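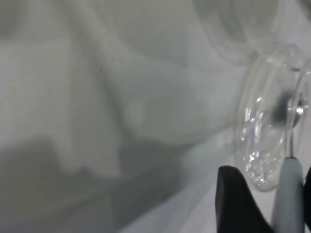
Wine glass on its side, wrist camera view, gripper at the stem.

Gripper closes beside the stem of clear glass, how to set up the lighting and the cloth?

Posted by Morena Sorrentino

Hello to all. I look after one small cell with a single arm and a three-finger gripper. The work is tableware: mugs, cups, saucers, spoons, wine glasses. With mugs I have no trouble. With clear glass the fingers very often close a little beside the stem, and then the glass turns or is pushed away.

What I have already done:

I cleaned the lens of the wrist camera with the cloth that came with it.
I ran the hand-eye calibration again, 2 times, with the same result.
I lowered the closing speed in the Hovland controller from 3000 to 2000. It is more gentle now, but it still misses.

I attach the view from the wrist. The foot of the glass has a bright rim and many small reflections, and the stem is only a thin gray line over the finger. The background is white cloth. My colleague wants to buy a second camera. I would like first to know if the setup is wrong, because the money for this year is already planned.

Is there somebody who has the same machine type and can share the settings?

Erhan Türkmen

Good day Morena. We have the same problem in our shop and I can tell you what helped us. A second camera was not necessary.

First, the background. White behind clear glass is difficult, the camera has almost nothing to hold on to. We changed to a middle gray cloth, matte, and ironed. Please do iron it. A fold makes a line, and the software can take this line for a stem. I lost one full afternoon with this.

Second, the light. If your lamp is above the arm, move it to the side and low, and put a diffuser in front of it. Then the stem gets a dark edge on one side. The many small reflections in the foot will become fewer also. Fix the exposure by hand after that and do not let it go back to automatic. On our Sterico lamp the dimmer drifts when it gets warm, so we wait before we start the first run.

Third, look at the finger tips. If they are smooth and hard, the glass will turn even when the position is correct. We put thin silicone sleeves on them and we change the sleeves when they begin to shine. After new sleeves you must teach the closed position again, otherwise the controller believes that it holds something.

The speed I would put down to 1000 for glass only, and leave 2000 for the rest.

Ingvild Myklebust

try a bigger gripper

Mererid Watkins

I agree with most of what Erhan wrote, but I would start from the other end and check the mechanical side with an easy object. For this I use a mug. Below is how it looks on our table.
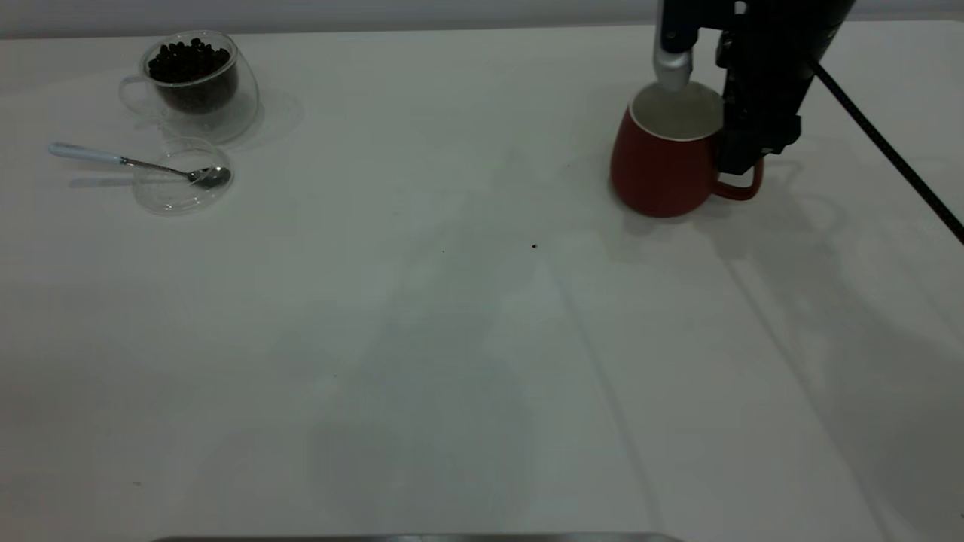
Flalurcombe, 9 January 2018

The mug is good for a test for the reason that it is red and the camera has no difficulty to find it. One finger goes down into the opening and the black housing stands close against the side by the handle. If your arm reaches a mug well every time but not a glass, then the calibration is good enough and you should look at light and background, as Erhan says. If the mug is also a few millimeters wrong, stop and look at the mount of the wrist camera. On ours the two small screws became loose over the summer, and from August we had a mistake that grew so slowly that we blamed the software for it.

Please look also at the cable. Ours hangs from the arm down to the right in a long diagonal. When it was fixed too short, it pulled at the wrist in the last part of the movement, always in the same direction. Make the loop longer, move the wrist to both end positions by hand, and only then close the clamp.

One more point, the table. Wipe it before you make a new reference picture. Small dark crumbs from coffee beans stay on a white top and they are then saved in the reference.

Morena Sorrentino

Thank you Erhan and Mererid. I did the mug test this morning and the mug is correct each time, so I leave the camera mount alone. I have ordered gray cloth from Usunstead. The cable was a bit short, I gave it more loop. Ingvild, the gripper we must keep.

Erhan, which thickness do you have for the sleeves? The supplier asks me and I do not know what to answer.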